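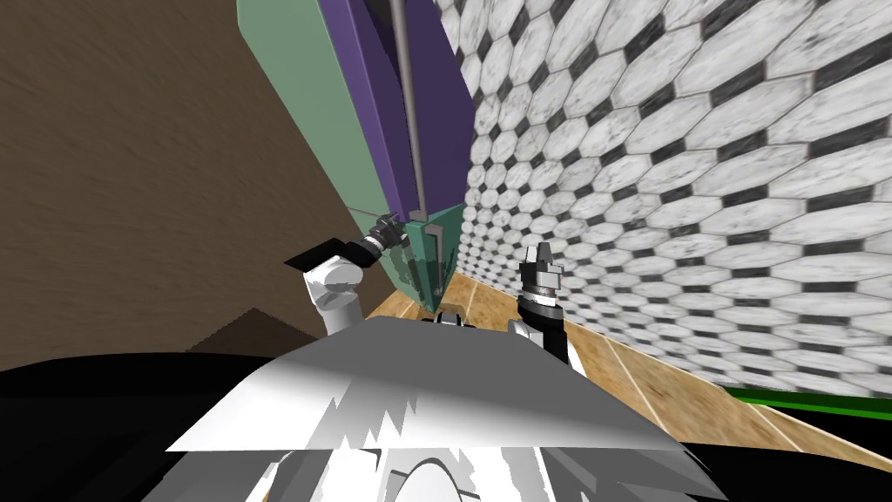
Reading time: 2 minutes

The Gudo tall storage cabinet is offered to councils, schools and community halls as a low-maintenance unit for shared rooms. It was assessed by our furnishings panel over 18 weeks, beginning in October, at a price of $1670 including delivery. Colour was considered first, as most enquiries to this office concern it. A muted sage or mint green sits comfortably beside a medium brown wall, and hexagonal tiles on the adjoining side do not compete with it. Purchasers with patterned surfaces may therefore choose the green with some confidence.

Assembly was completed by Zoi Dimitriou and one assistant in a single afternoon. The instructions are clear until the fitting of the back panel, where two steps are printed in the wrong order. The supplier, Fereo, has acknowledged the error and will send a corrected sheet on request.

Each shelf is rated to 40 kilograms. Under a full load of archive boxes the middle shelf showed a slight bow, which remained when the boxes were removed. The doors stayed true throughout — a marked improvement on the earlier model. The lock is adequate for stationery but should not be relied upon for confidential records.

The optional plinth costs a further $249 and is difficult to justify unless the floor is regularly mopped. Adjustable feet are supplied as standard and coped well with an uneven slab.

The panel recommends the cabinet for general storage, with heavier items placed at the base. Replacement shelves must be ordered through Fereo and took three weeks to arrive.

Assessed by Nektarios Zervas

Contact the furnishings panel | © Nodow Facilities Review | Back to top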